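Kuko en casa: galería del montaje

Bienvenidos otra vez, ¡y gracias por la paciencia! Kuko es la pinza de mano que Nazareno Greco y yo vamos armando en casa desde junio, a ratos robados, con piezas de Moreira y muchísimo café (demasiado, dice él).

Los dedos llevan ahora almohadillas azules con textura, que nos costaron 2 tardes de lija y alguna discusión.

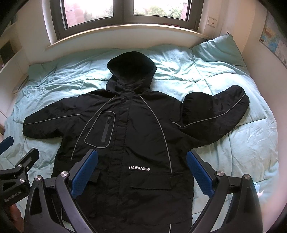 El cuaderno de pruebas ya va por la toma 38 y queremos llegar a unas 600 antes de tocar otra vez los brazos. Saranya Kurian nos prometió tornillos nuevos, así que seguimos el mes que viene, con más fotos y ojalá menos café.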